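From: Olga Echevarría
To: bimanual-learning list
Date: 25/03/2022
Subject: Re: flower task, imitation results

Cheng wrote:
> Does the wrist view help at all once stems overlap? In January
> you claimed the fixed camera was enough. Has that changed?

It has, and thank you for keeping such good records of what I claim.
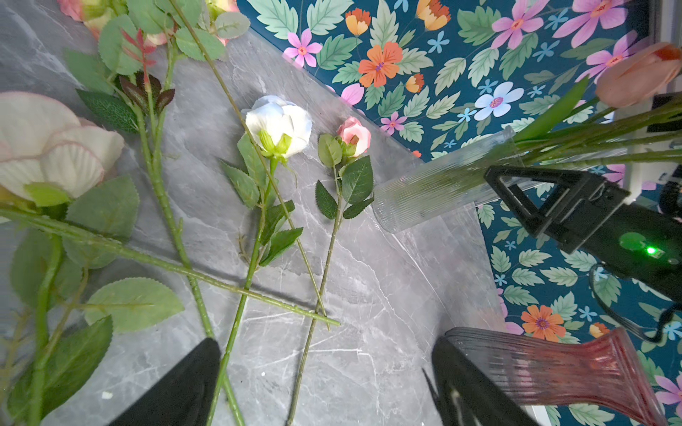
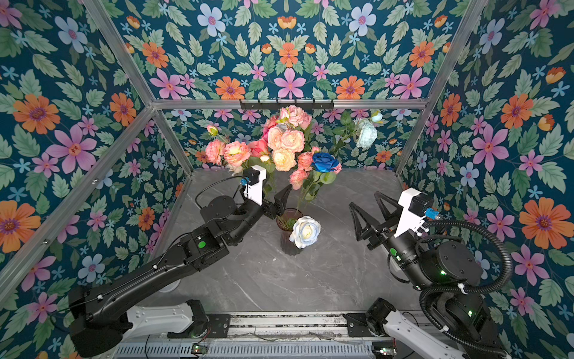

1. Wrist view, then fixed view

Stems that cross on the tabletop are the bad case. From the fixed camera a tall bouquet hides a lot of what sits behind it, and the policy picks a stem more or less on faith. We trained on 317 demos, same network, with and without the wrist cameras. Out of 80 trials each, the version with them won clearly on crossed stems and made no difference on single ones.

2. What still fails

Handing a stem from one arm to the other. Both arms are very polite about it - each waits for the other. Shorter action chunks helped a little. The Genar baseline fails here too, which I found more comforting than I should have.

Logs are on the Plurenstead server, under the old folder name.

Olga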